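Home | Kitchen | Laundry | Workshop | Kids' Stuff | Ask Us

Looking after a big wooden board

A large board made of joined planks gets used for everything. Ours has been a pastry board, a tray for seedlings, a cover for the sink and a play surface on wet afternoons. It was sold by Barta as a kitchen board and it has lasted well. These are the things we do to keep it flat and clean.

Washing

Wipe it with a cloth wrung out in warm water and a drop of dish soap. Do both faces every time, even if you only used one. A board that gets wet on one side and stays dry on the other will cup. Never leave it in the sink and never put it in the dishwasher.

Stand it on its long edge to dry, with air on both sides. Ours leans in the gap beside the refrigerator. Don't put it near the stove or on a radiator.

For onion and garlic smells, rub the surface with coarse salt and half a lemon, leave it a few minutes, and wipe clean. Beet stains fade after two or three washes. Turmeric takes longer.

Oiling

Use food-grade mineral oil. Olive oil and sunflower oil go sticky and start to smell. Warm the bottle in a bowl of hot water for a few minutes and the oil spreads better. Put on a thin coat with an old T-shirt, along the grain, then do the edges and the end grain, where most of it soaks in. Leave it overnight and wipe off what is left.

A new board needs this once a week for the first month. After that, do it when water stops beading. Pale wood shows dry patches sooner than dark wood, and they look chalky.

Scratches and raised grain

Sand with the grain, starting at 120 grit and finishing at 220. Wipe down with a damp cloth, let it dry, and go over it again lightly with the 220. The water brings up the loose fibers and the second sanding takes them off. Oil it the same day.

If the front edge has gone rough, wrap the paper around a flat scrap of wood. Fingers alone will round it over more than you want.

Seams

Run a fingernail along each joint every few months. A line you can see is fine. A line you can feel needs watching, and a gap that takes a sheet of paper needs glue. Work in waterproof wood glue with a thin palette knife, clamp across the planks, and wipe off the squeeze-out before it sets. We use two Feston bar clamps, 30 inches long. Leave them on for a full day. Tighten only until the gap closes.

Mirjana Atanasov wrote in to ask if she could fill a gap with wax. You can on a board for show. On one that gets washed, the wax works loose and crumbs get in behind it.
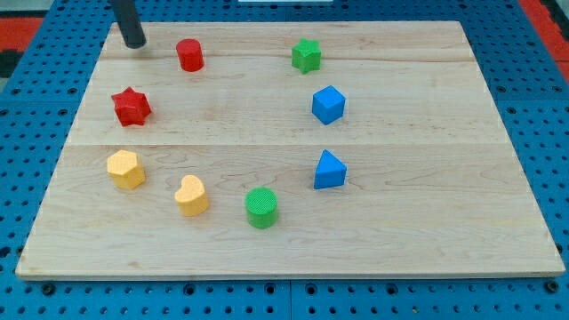
A board in use as a play surface needs the same care as one in the kitchen. Clear it before you wipe it, and look along the seams for grit while it is bare. Small shape blocks like the green star and the blue cube can be cleaned with the same soapy cloth, but keep them off the wood until they have dried. A short upright piece like the red cylinder can leave a ring if it goes back wet. Once a board has been sanded for kids, keep it for kids and get another for raw meat.

Storing it

Keep it upright or fully flat. A board left leaning at a slant all winter will take on a bend. In December, when the heating is on, we give ours an extra coat of oil on both sides.

Tips collected by Nataša Vukčević

We use cookies to remember your settings. Accept | Manage

Contact | Copyright 2022 Hongate Home Pages | Back to top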